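The blush is not the ripeness
What a peach's skin can tell you in the shop, what it can't, and how to look after the fruit once it is home
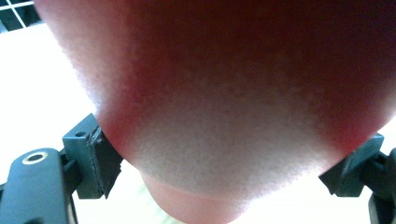
Deep red at the top, much paler lower down: a fruit, most likely a peach, with its fuzz catching the light.

Most of us buy peaches by colour. We look along the tray, find the reddest one and put it in the bag. The grower who supplies the farm shop at Rundus has watched people do it for years, and says the reddest fruit always goes first and the complaints come back on the same fruit two days later.

The red on a peach is called the blush. It depends on the variety and on how much sun that side of the fruit had on the tree. A peach from the outside of the branches can be crimson and still hard enough to bounce. One from the shaded middle may have hardly any red on it and be ready for lunch.

The colour to look at is the one underneath, which growers call the ground colour. It shows best near the stalk, where the leaves and the branch kept the sun off. On a yellow peach it should have gone from green to a warm yellow. On a white peach it goes from green to cream. If there is any green left around the stalk, the fruit was picked early. It will soften in the kitchen but it won't get much sweeter.

Smell comes next. A ripe peach smells of peach at room temperature without your having to push your nose into it. Fruit straight from a chilled shelf smells of very little, so this test works better at a market stall than in a supermarket.

Then there is the squeeze, and most shopkeepers would rather you left it alone. A thumb pressed into the side leaves a bruise that may not show until the next day, by which time somebody else has bought it. Hold the whole fruit in your palm and close your hand gently. A ripe one gives slightly at the shoulder, next to the stalk.

The fuzz

Peach fuzz is made of fine hairs growing from the skin. They help to keep water off the surface and make life harder for small insects. A nectarine is much the same fruit without them.

A lot of commercial fruit is brushed after picking, which takes off some of the hair. At Arsenault, a small orchard with 400 trees on a south-facing slope, the peaches go out unbrushed. Regular customers like them that way, and the ones who don't are told to rub the fruit with a damp tea towel just before eating. Don't wash peaches when you bring them home. Water sits in the fuzz and around the stalk, and mould soon follows.

Keeping them

Firm peaches want a plate, a cool room and some space. Stand them stalk end down in a single layer so that they aren't touching. In a deep bowl the bottom ones take the weight of the rest and go brown where they meet. A paper bag, loosely folded, will bring hard fruit on by a day or so. Plastic makes them sweat.

Keep unripe peaches out of the fridge. Cold stops them ripening properly and can turn the flesh dry and woolly — the usual reason a good-looking peach disappoints. Once they are ripe the fridge is fine for 2 or 3 days, but take them out an hour before you want them.

Peeling

For a tart or for jam, the skin is better off. Cut a shallow cross in the base of each fruit and lower it into boiling water for half a minute, then into cold. On ripe fruit the skin slides away in your fingers. On firm fruit it clings, and a sharp knife is quicker.

Six medium peaches will fill an ordinary tart case, with a slice or two left over for the cook. August is the best month to buy them by the tray, and bruised ones are often sold cheaply at the end of the day. Trim off the brown parts and stew the rest that evening with a little sugar and a squeeze of lemon.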